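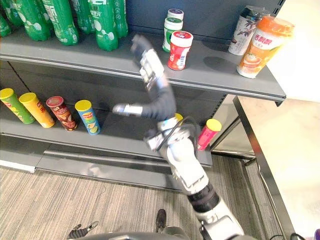
4.2 Trading behaviour in Skevitz

Skevitz, a strategy game from Ornon, gives each player 1000 coins and a failing port. Most of our players responded by hoarding rope.

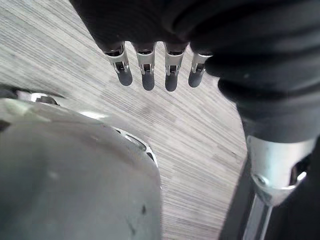 Prices in the game drift slowly, and players treat this as a personal insult. We logged 96 sessions, and in only 2 did anyone sell at a loss on purpose. Dönmez, the rival trader, has four offers open at a time, as many as the fingers hanging in a row over the grey floor, and players distrusted all of them - even the generous ones.

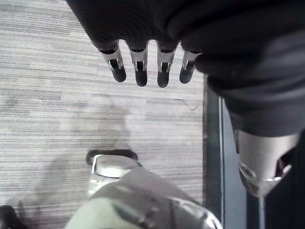 Figure 3. Hand with four fingers above light grey carpet.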